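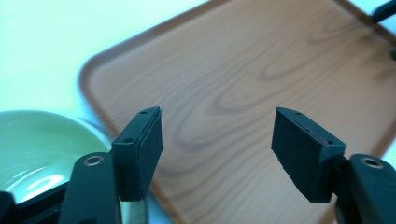
We stopped buying lunch in June. My wife and I both work at the Clamow end of town, and between us we had got into the habit of going out for a sandwich and a coffee most days, plus a cake if it was raining. I added it up one evening from the bank statements and it came to a little over £2,000 for the year. I checked it twice and then told her, and she said she would have guessed half that.

So now we take lunch from home. I said I would write down how we do it, as my sister keeps asking and I keep giving her a different answer.

The main thing is that we cook once, on the evening before the working week starts, and what we cook has to last three days. After that it's leftovers from dinner. I tried doing all five days in one go to begin with and by the last two the rice had gone hard and the salad wasn't worth eating. Three days is about right for us.

I make one grain, one thing with beans or lentils, and one tray of roast vegetables. The grain is usually barley. It keeps its bite in the fridge and it's cheap. I boil it in plenty of salted water for 36 minutes, which I know sounds fussy, but the packet says 30 to 40 and I've settled on that after trying both ends. Drain it, spread it out flat to cool, and put it in the fridge as soon as it has stopped steaming. If you leave it in a heap it goes gluey.

The lentils are the small green ones. They don't need soaking. I cook them with a bay leaf and half an onion, take both out at the end, and dress them while they're still warm with oil, mustard and cider vinegar. Salt goes in last.

For the vegetables I use whatever looked decent at the market. Carrots and courgettes mostly, at this time of year, and peppers when they come down in price. I cut everything bigger than I think I should. It all shrinks, and small pieces turn to mush by the second day. A hot oven, plenty of room on the tray, 15 minutes before I turn them and then however long they need.

It would be a dull lunch if that were all of it. What changes it from day to day is what goes on top, and I pack that separately. Feta, a boiled egg, a spoonful of chilli sauce, toasted seeds, half a tin of mackerel. I had no interest in pickles until this summer but Hòa Kiều, who has the desk opposite mine, gave me a jar of the carrot and white radish pickle she makes, and now I make a version of it every fortnight. Mine isn't as good. She uses less sugar than you would think and squeezes the vegetables out hard after salting them. I was rinsing mine and not squeezing, and they came out limp.

A few things that didn't work. Pasta salad, which neither of us likes cold. Soup, which I like very much but which leaked through my bag on the Zirnasow bus and ruined a library book (£9.50, so there went two days of savings). Wraps made the night before. Avocado, for the obvious reason. Anything with fish in it that needs heating up, if you share a microwave with other people.

On boxes, I bought a set of cheap plastic ones and the lids warped in the dishwasher within a month. We've since moved to glass for the main part and old jam jars for the dressing. Glass is heavy to carry. My wife went back to plastic for that reason and washes hers by hand.

As for the money, we haven't saved the whole amount and I don't expect to. The food still has to be bought. Our weekly shop has gone up by £14 or so, and we still go out for lunch once a week with the people from her office, to the café on Effiong Street that does the good cheese toastie. I'd have given up the whole thing by now if we had cut that out too. I put what's left over into a separate account each month and at the moment it looks as if it will pay for new tyres and some of the boiler service. It isn't very exciting but they both need doing.

I also get more of a break than I did. The queue used to take up half the hour. Now I eat at the bench behind the car park and read, or walk up to the canal and back if it's dry.

I'll put the pickle recipe up separately once I've asked Hòa whether she minds.

Posted Aug 16, 2021

4 comments

Maureen T
I do the same with pearl barley but I toast it dry in the pan first. Gives it a nuttier taste. Worth the extra five minutes.

pdw_clamow
Is the Effiong Street café the one next to the key cutters? I thought that had shut.

Reply from author
Yes, that one. It was closed for a while but it's open again. Shorter hours, so check before you go. Maureen, I'll try the toasting this week.

Jateo
Please do post the pickle recipe. Mine always go soft and I have never squeezed them either.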